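Data card for the disc set, recorded on the two-arm bench at Pustitz, our shared workshop. Covers the December recordings only. The block-stacking set has its own card.

The bench is wood, with one arm at each end and both grippers reaching the middle. Each arm has a small camera at the wrist, and a fixed camera covers the whole table.

Wrist views first, then the fixed camera:

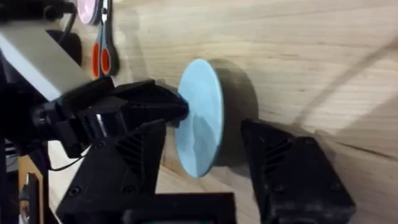
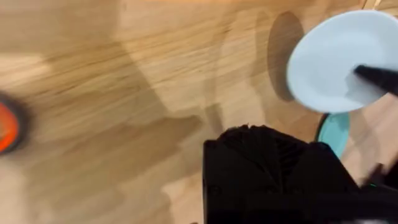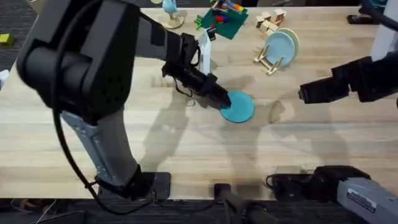
## Contents

- 364 episodes, each stored in its own folder
- 3 video streams per episode (two wrist, one fixed)
- joint positions and gripper opening for both arms
- a plain text note with the operator's remarks, often blank

An episode starts when the operator presses the pedal and ends when they press it again. Failed tries are kept. They have `ok: false` in the metadata and you should filter them yourself if you don't want them.

## Tools

Recording is done with `fotosden`, our capture script. It writes raw video and a log file for each arm. `chauvin` then lines the streams up by timestamp and cuts the dead time at the start. Run them in that order:

```
fotosden record --arms 2 --out raw/
chauvin align raw/ --out aligned/
```

If `chauvin` stops with a clock error, restart the recording machine and check that both arm controllers took the new time. Deleting the log won't fix it.

## Known problems

- Wrist video blurs when the arm moves fast. We left those frames in.
- Other things were left lying on the table in many episodes. They were not placed to any plan, so don't treat them as labels.
- The left gripper was re-zeroed partway through. Episodes before that read 6 mm too wide when closed – the offset is in `calib.yaml` and is not applied for you.
- Light changes over the day. Evening episodes have harder shadows.

## Splits

There is no official test split. For our own runs on Rallititz, the policy code in the other repo, we hold out the last session. Please don't split by frame.

## To do

- fill in the blank operator notes
- move the offset fix into `chauvin`
- shorter cable on the left wrist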